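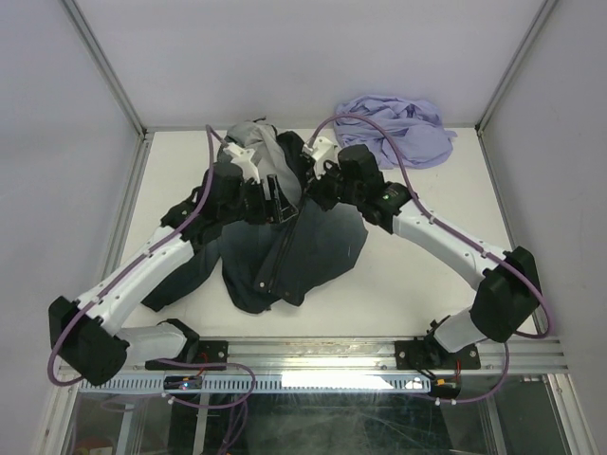

Teaching a two-armed robot to handle a jacket

Posted Dec 27, 2019

A few of you asked how I go about recording jacket demos by remote control, so I've finally typed up my routine. I'm assuming you've got your leader arms paired and you've already had a go at something easy like a tea towel. Jackets are a different beast! I did 736 takes on ours at the Mendale workshop and I'd happily bin the first 291 of them.

What you'll want handy

A jacket with a zip (one with two colours is nice, you can tell front from lining on the monitor), a clear table, and a chair at the right height for your elbows. I use Plornano to record, but any logger that saves both arms and the wrist cameras together will do the job.

Step 1: Mess it up properly

Drop the jacket from chest height and leave it however it lands. My early takes all began with the thing half laid out, and the policy I trained on them was hopeless with a real heap. Change the colour of jacket now and then too if you can.

Step 2: Find an edge with one arm

Bring both arms in over the heap, but only close one gripper. I go for the zip or a hem, something with a bit of stiffness to it. Squeeze slowly on the trigger and watch the wrist view while you do it, as the overhead view won't tell you whether you've grabbed one layer or three.

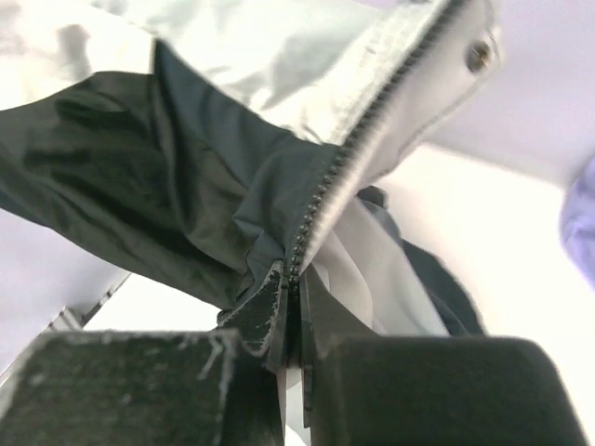

Wrist camera view, fingertips closed on the fabric at the zip.

If you've picked up a fistful of lining as well, let go and have another try. Keep recording! I used to stop and restart every time I fumbled, and I lost all those lovely recoveries. Now I leave in any fumble I can fix in a couple of tries and only toss the take if the jacket ends up on the floor.

Step 3: Lift and hold

Raise the arm that has the fabric and keep the other one low, near the part still on the table. Don't yank. You want the cloth to hang so the folds open up a bit, and then you can go looking for a sleeve or the hood with your free hand.

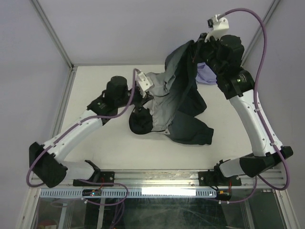 Pause for a beat before you swap hands. I mean a proper still moment, both triggers steady, because a rushed handover looks like mush in the data and the robot will copy your mush faithfully. My Vudov leader arms are a touch springy, so I rest my wrists on the bench for this bit.

Step 4: Spread, let go, back off

Lower the jacket away from yourself, open the grippers all the way, then lift straight up before moving sideways. Catching a fingertip on the zip on the way out is my most common blooper by a mile.

Step 5: Label it while you remember

I type one line per take, just "good", "messy but fine" or "bin". The Quezada script sorts them into folders after that. I started training at 400 keepers and got something watchable, and I'm hoping to hit 2,000 by April, with a few raincoats thrown in.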